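# Plornmont Clothing Exchange Reopens With Hanger Collection

The Plornmont Clothing Exchange will reopen to the public in October following a refit of its sorting room on Varnitz Street. The exchange, which accepts used clothing and passes it on at no charge to local households, has been closed to visitors since early summer. Donations were accepted at the side entrance during the work.

The refit replaced the old floor bins with hanging rails along 3 walls. Under the previous arrangement most garments were folded and stacked, and coats in particular were difficult to look through without unpacking a whole bin. The new rails provide space for 2500 garments, according to the exchange.

Rails on that scale require a large supply of hangers, and the exchange has asked residents and businesses to contribute those they no longer need. Nearly 1000 have been received to date. Oyelaran Dry Cleaning has placed a collection box beside its counter, and the furniture and housewares store Grultex has agreed to set aside hangers left over from its closet displays.

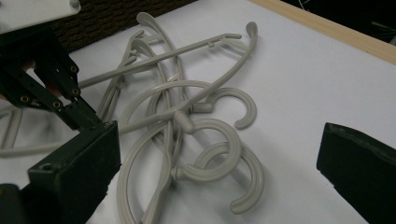
Hangers delivered in bulk must be separated before they can be used, and the exchange reports that this has taken longer than planned. Plastic hangers with shaped shoulders and a crossbar tend to lock together at the hooks when they are tipped out of a bag. Donors are therefore asked to face all hooks in the same direction and to tie each bundle loosely at the neck with string or a strip of cloth. Tape should be avoided, as it leaves a residue that marks clothing.

Plastic and wooden hangers are accepted in any color. Those with a crossbar are especially welcome, as they can carry a skirt or a pair of pants together with a jacket. Thin wire hangers cannot be used on the new rails and should be returned to a dry cleaner. Cracked hangers and those with loose hooks will be recycled.

The exchange has 19 rails to fill before opening, beginning with winter coats and children's outerwear. Shirts and dresses will follow – these are being held in storage until the coat section is complete.

Hangers may be left at the side entrance on Varnitz Street between 9 a.m. and 4 p.m. on weekdays. Bundles too large to carry can be brought to the loading door by arrangement with the front desk. Opening hours for visitors will be posted at the main entrance.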